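4. Showing visitors the arms

4.1 Seat visitors before switching on. Ten will fit; the 13 who came from Rimatmont did not.

4.2 Wake both arms and wait for their lights.
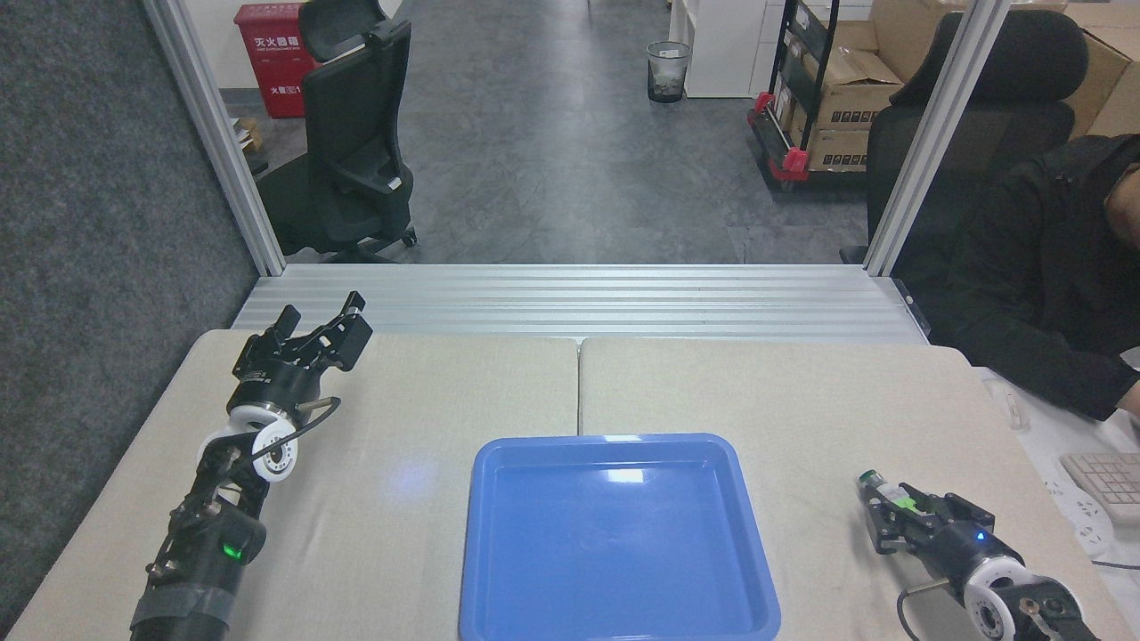 4.3 Give the welcome speech. Keep it under 2 minutes, whatever Faustino Maldonado did in March.

Caution: Visitors point. Keep their fingers behind the line.

4.4 Start the Zodusance routine from the keyboard.

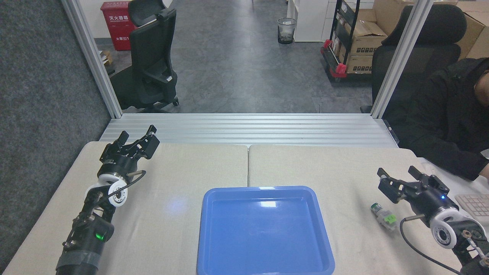
Note: Questions about price come early. Send them to Định Ung. Before each run, check that the tray is empty and the small piece with the green label is lying by the right gripper, then stand back and look confident.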